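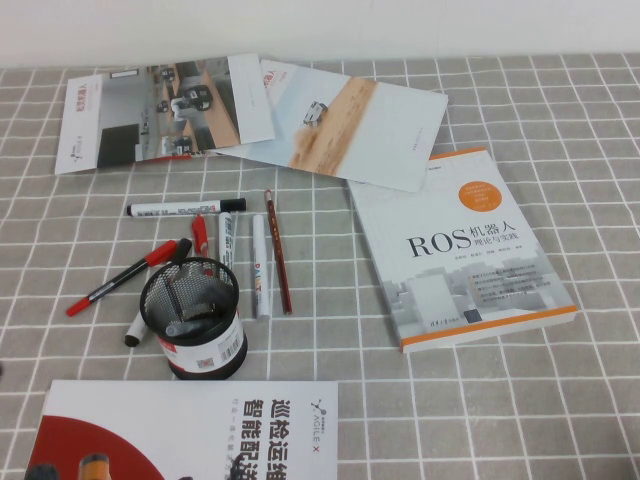 Paper that comes into the house should be sorted on the day it arrives, at one surface kept for the purpose. The surface need not be large, but it should wipe clean and stay put while things are moved about on it. A cloth printed with a grid of thin lines, such as the grey one on the table here, also gives a straight edge for squaring up sheets before they are punched or filed. Folded brochures are the worst offenders in any pile, as they spring open and hide smaller papers beneath. Press the folds flat with the back of a spoon and stand the brochures upright in a box file.

Glossy stock and plain paper should be kept apart. Coated sheets are heavy for their size, and under pressure in a damp cupboard the faces can stick together. Once stuck they rarely come apart cleanly. A shelf on an inside wall is better than one on an outside wall. Leave a finger's width behind the files for air.

Labels

Use pencil on the spine first and ink only when the order has settled. For boxes I use the Drisby card label, which is sold in packs of 100 and takes ink without feathering. The Troltus label is cheaper but the gum dries out by the second summer. Write the subject first and the year after it, in figures at least as tall as a thumbnail.

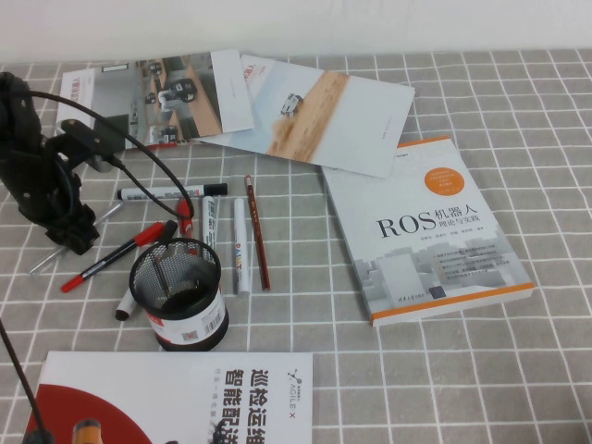 Zaid Obeidat writes that he gave up on subject labels and files everything by the month it should be thrown out, so that each August he empties the August box and looks at nothing else. The method suits bills and guarantees. It works less well for instruction booklets, which have to be kept for as long as the appliance is.

Staples and clips

Remove steel staples from anything to be kept more than a few years. Rust travels through several sheets. Lift the legs with a blunt knife, turn the paper over and draw the staple out from the front. Brass clips do not rust but they do leave a green mark on coated paper.

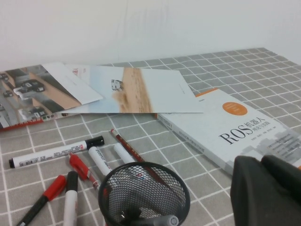 How full should a box file be?

Fill it until the spring clip closes with light pressure from one finger, then take out a few sheets. A file packed tighter than this bends the papers at the bottom corner. One filled too loosely lets them slump and curl.

Pens and markers

Store felt-tipped markers flat. Stood on end with the cap up, the ink drains away from the tip and the line goes pale. Ballpoints can stand in a pot, point down. 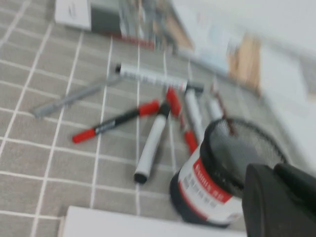

A marker that has gone pale through standing can often be brought back by laying it flat overnight with the cap on. If the tip itself has hardened, discard it. Test each one on scrap paper twice a year and put the failures straight in the bin.

Ink on a table covering should be blotted at once with a dry cloth, working from the outside of the mark inwards. Try any spirit cleaner on a hidden corner first, as it may lift a printed pattern along with the ink.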